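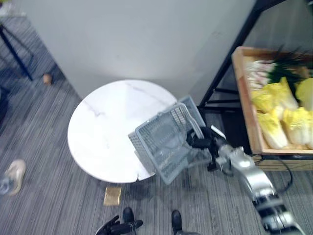
PRESS RELEASE — for immediate use

Hondside opens furnished show flat, asks visitors to leave it untidy

Wednesday, February 16, 2022

Hondside, the home storage and small furniture shop, has opened a furnished show flat above its Puko Street branch. Doors open 13 to 5 most days, closed Sundays. Free to get in, no booking, pushchairs fine but there are stairs.

The flat is set up as lived in. A shoe on the carpet, bottle on the floor, basket on the go. Staff will not be straightening cushions behind you. Visitors can pick things up, carry them about, put them down in the wrong place and see how the room copes.

The living room is the part most people will know from the shop window. Round white marble tabletop with a fine grey vein, gold-coloured base, set close to a plain white wall so there is still floor left to walk on. Grey striped carpet underneath. Grey plastic mesh basket for whatever has ended up on the floor by the evening. A wooden crate stands by as well.

The marble table is the same one that has been on the shop floor and it has a bit of wear at the rim. Staying as is. A new one would cost more and the old one still holds a tea tray. Customers asking after the same model should speak to the desk, as stock is low and the next delivery is not confirmed.

"We kept getting the same question at the till, which was will it fit and will it still look all right on a Tuesday night," the shop said in a statement. "A display on a plinth can't answer that. So we've put down carpet, put the table near the wall where people really do put it, and left some things on the floor."

How the tidy-up sessions work

Each afternoon there is a short tidy-up session in the living room. One basket, one room, 14 minutes on the kitchen timer. The method comes from the Uditz storage leaflet, which the shop has been handing out since the autumn, and goes like this:

Basket goes to the table first, not the floor. Saves your back.

Shoes out of the room before anything else gets touched.

Bottles and cups next. Rinse, recycling, done.

Small bits in the basket without sorting. Sorting is for later, at the table, sat down.

Wipe the marble last. Damp cloth, drop of washing-up liquid, dry straight after. No vinegar, no lemon, no bathroom spray — these mark marble and the mark does not come out.

Anyone can join in or just stand and watch. Children welcome with a grown up. Please don't lean on the rim of the table, or set a full basket down right at the edge of it. Put the weight over the middle.

Carpet notes, as we have had lots of questions already. The stripe runs on the slant across the room. That was on purpose, the fitters did check. Vacuum along the stripe, then once across. Crumbs sit in the lines otherwise.

What's in the range

Mesh baskets are from the Puko line, sold singly or in a set of 5. The perforated sides let damp things air, so swimming kit and wet gloves are ok for an hour or two, and the whole basket can go in the shower for a rinse. Crates are sold seperately. Side tables and stands from Sakamoto are in the shop downstairs, ask for the leaflet with sizes.

Everything in the flat has a card in the folder by the door with a price and a stock number. The table is number 2781. If a card is missing tell the desk and we will look it up.

Nothing can be bought off the floor of the flat itself. Orders at the till, collection from the back door on Puko Street, or delivery inside town. Heavy items such as marble tops need two people at your end to get them up any steps, our drivers can only bring them to the front door.

Old baskets and crates

Through February the shop is taking back old plastic baskets and wooden crates in any state, cracked ones included. Bring them to the back door in opening hours. Empty please. Last time we got one with half a jigsaw in it and it is still at the desk if it's yours.

Visiting

Flat entrance is the side door, left of the shop. Ring and wait. Shoes off is up to you, the carpet is there to be walked on. Toilet is downstairs in the shop. Parking on Puko Street is residents only after five, use the car park behind the libary.

Press visits

Mornings are best, before the doors open. Email the Hondside press desk with a day and a rough time and say if you need a plug socket. Samples of the mesh basket can be lent for a week against a signature. Price list and floor plan on request, the floor plan is hand drawn but the measurments are right.

ENDS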